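Ollstead Winter Music Week: your questions answered

We get a lovely pile of emails every year once the programme goes up, and a lot of them ask the same things, so we've gathered the answers on one page. If yours isn't among them, write to us through the contact form and somebody will get back to you, usually the same evening.

What is the Music Week?

Six days of chamber music in and near Ollstead, with morning workshops, open rehearsals in the afternoon and a concert every night. We began with string quartets and nothing else, and we still adore them, but these days you'll hear wind players, singers, percussion and (this year, at last!) an accordion.

Who is playing this time?

The Direr Quartet are back, which makes us very happy indeed. They'll be joined by the Lương Ensemble, a flute, viola and harp trio who also play as a septet when they can get everyone in the same country. They'll be a septet for us on the last night. If you've never heard seven people breathe together before a first note, come and sit near the front.

Is there any new music?

Yes, lots! There are 11 works by living composers in the programme and 2 of them are first performances. One is called Fuken, for string quartet and a very large drum, and we've had the score on the office piano for weeks. It's loud, then it's extremely quiet, then it's over sooner than you'd like. The composer will talk for a few minutes beforehand and play some of the tunes on the piano so you know what to listen out for.

I don't know anything about modern music. Will I be lost?

Please come anyway. Every new piece sits next to something older, often the thing that set the composer off in the first place, and the programme notes are written in ordinary words. Some of our keenest regulars started out at the open rehearsals, where you can hear the same eight bars tried five ways and begin to have opinions of your own.

Where do the concerts take place?

Evening concerts are in the old Corn Hall, which seats 201 including the balcony. The balcony has the better sound, in our view, though the harp is easier to see from downstairs. Workshops and open rehearsals are at the school on Mill Lane, a ten-minute walk away, with level access all the way from the car park.

Can I stay overnight?

We keep a list of local households who put up workshop players and visitors for the week, and it's one of the nicest parts of the whole thing. You get a bed, breakfast and usually a good long chat about what you heard the night before. Bedding and towels are provided.

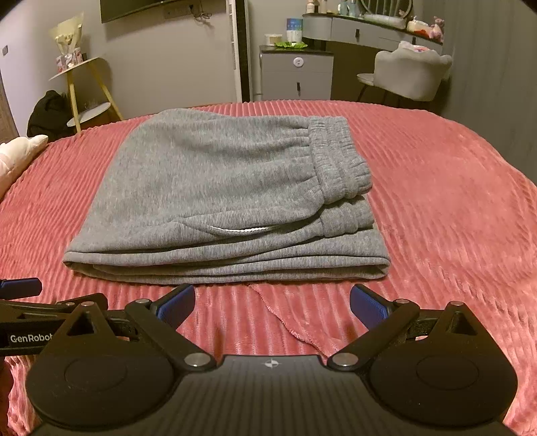 Bring warm layers, though, as the school hall takes a while to heat up in the mornings and cellists in particular complain of cold knees. Slippers are welcome in most houses. Tell us on the form if you're allergic to cats or dogs and we'll match you up carefully.

What does the workshop cost, and what do I get?

The full week is £79 for adults and free for anyone under 18. That covers five mornings of coaching, all the open rehearsals, your printed parts and soup at lunchtime. Concert tickets are separate, but workshop players can buy them at half price on the door.

What standard do I need to be?

If you can hold your own line against one other person, you'll be fine. We put groups together by playing level and by what people say they'd love to try, so do fill in that box properly! "Anything slow" is a perfectly good answer. So is "all of Brahms".

Do I need to bring a music stand?

Yes please, with your name on it. Every year we finish with a cupboard full of identical folding stands and no idea who they belong to.

Can I record the concerts?

We ask you not to, partly for the players and partly for the people sitting behind you. Recording is fine in your own workshop group if everybody in it agrees.

What happens if I'm late?

Doors open at 7 pm and the music starts at 7.30. Latecomers are let in between pieces, and there's a bench at the back for exactly this. Quartets do have movements, and we can't let you in between those, so you may be on the wrong side of the door for half an hour of Schubert. You can hear it pretty well from the foyer.

When does booking open?

Workshop places open in September and concert tickets in October, both from 10 am.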